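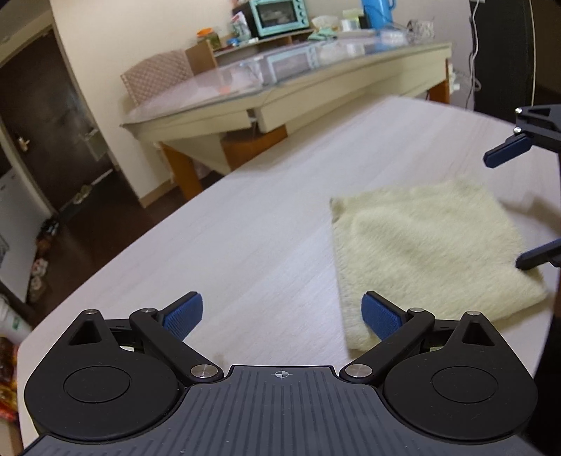
My aunt left me the guest house at Brekthorpe and a page of rules about towels. She had run the place for as long as I had been alive, and in her view a guest could forgive a damp wall or a late breakfast but would talk for years about a badly folded towel. Mine lay on the right of the white table, cream and fluffy and rather rumpled at the edges, with the whole of August ahead of it. I read rule one again. "Lay it flat and let it settle." It had been settling since breakfast and looked no more settled than I did.

Rule two dealt with thirds. A Visser towel, according to my aunt, must never be folded in half, as halves were for hotels on the main road to Usmont. She had once stayed in one and come home a day early. I folded in thirds. The thirds came out as a large one, a middling one and something like a hem. I shook it out and started again, and by eleven I had a shape that would have passed for a loaf.

The telephone rang. It was a couple from Porkholm who had booked room 12 for the Tuesday and wished to know if we still did the towels.

"The towels?" I said.

"The way she did them. With the edges hidden. We've told our friends."

I said of course we did the towels. Then I went back to the table and looked at rule three, which was in capitals and underlined and concerned the hiding of edges. It ran to most of the page and at one point referred me to a diagram on the back. The back was a recipe for plum chutney. 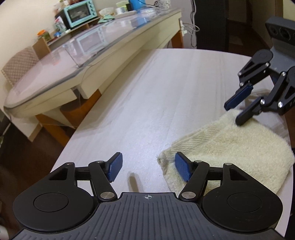
What do you do when the edges won't stay hidden? You turn the towel over and put it on the shelf with the bad side to the wall.

I found this at the very bottom, below the rules, in small pencil, with the date rubbed out. I read it several times. Then I turned the loaf over, carried it up to room 12 and set it on the shelf by the basin, where it looked magnificent from the door.

The chutney needed 54 plums. I put the kettle on instead.

1,239 shares
87 comments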